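Short Runway, Long List: Relighting the Strip at Flarthorpe

The field has 800 meters of asphalt, one taxiway and a lighting circuit older than most of the aircraft based there.
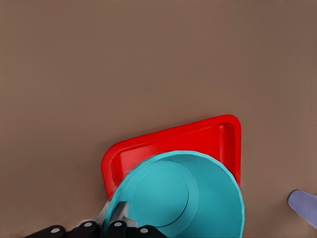 According to Tove Bisgaard, the lights were never the weak part of the system. The cable was. The fixtures at Flarthorpe could be opened, cleaned and relamped in a few minutes each, and parts were still easy to get. The cable that fed them had been laid directly in the ground with no duct, and every fault meant digging.

That explains why the work order written last winter starts with trenching and gets to the lamps only on its second page. The old circuit ran down the north edge, crossed under the threshold and came back along the south edge as a single series loop. Insulation readings had been falling for years. In dry months the loop held its current and the regulator ran quietly. After heavy rain the readings dropped far enough that the field had to close at dusk, and the one operator with regular evening traffic, the parts carrier Kavau, moved its late arrivals to Tultadthorpe.

The new layout uses two interleaved circuits. Adjacent edge lights are on different circuits, so losing one leaves every second light burning along the full length of the runway. Each circuit has its own regulator and its own duct, with the ducts on opposite sides of the pavement wherever the ground allows. At the east end it does not allow it. A storm drain takes up the southern verge, and both ducts share a trench there for 45 meters.

Jailson Brito, who drew up the duct plan, would have preferred to move the drain. The cost of doing so came to more than the two regulators together, and the shared section stayed. It is encased in concrete, and the position is marked at both ends with flush plates.

Fixture choice took longer than expected. LED edge lights draw much less power than the old lamps, but they also give off less heat, and Flarthorpe gets wet snow. On a halogen fixture the lens usually clears itself. On an LED fixture it may not. The field tried both types side by side through one winter, with and without lens heaters. The heated LED units stayed clear in all but the heaviest falls. The unheated ones needed a person with a brush.

The order went to Thorlacius for heated units at the thresholds and unheated units along the edges. Brushing the edge lights was judged acceptable, as the plow crew passes them in any case. Ívar Thoroddsen, who runs that crew, asked for taller stems and got them, though not as tall as he wanted. The break-off coupling at the base sets the limit.

Control is simple. Pilots can bring the lights up by keying the radio, with three brightness steps and a timed shutoff. The tower cab, staffed only during the day, has a panel that overrides the radio. An early design also linked the system to a remote monitoring desk. It was dropped after the quoted annual fee was compared with the cost of sending someone out to look.

Construction was planned around closures from 8 at night until morning. The contractor worked from the west end, one section at a time, and backfilled each trench before the field reopened. The old loop stayed live on the sections not yet reached, using temporary jumpers laid in surface conduit. Two of the jumpers were damaged by mowers. In August the last section was switched over and the old regulator was shut down, after which it was kept for spares until it became clear that nothing in it fitted anything else.

Acceptance testing covered insulation resistance, current at each brightness step and a flight check from both directions. One light near the west threshold was found to be aimed high and was corrected the same night. Qistina Goh, who flew the check, also reported that the taxiway entrance was hard to pick out on rollout. Two blue fixtures were added there, fed from a spare core.

The old cable is still in the ground. Pulling it would mean reopening almost 2,000 meters of verge, and its copper would not pay for the digging. It has been cut, capped and drawn on the site plan in a dashed line, with a note that it must be tested before anyone puts a spade near it. Drainage work on the southern verge is next on the field's list, and the shared trench will be inspected while the ground is open.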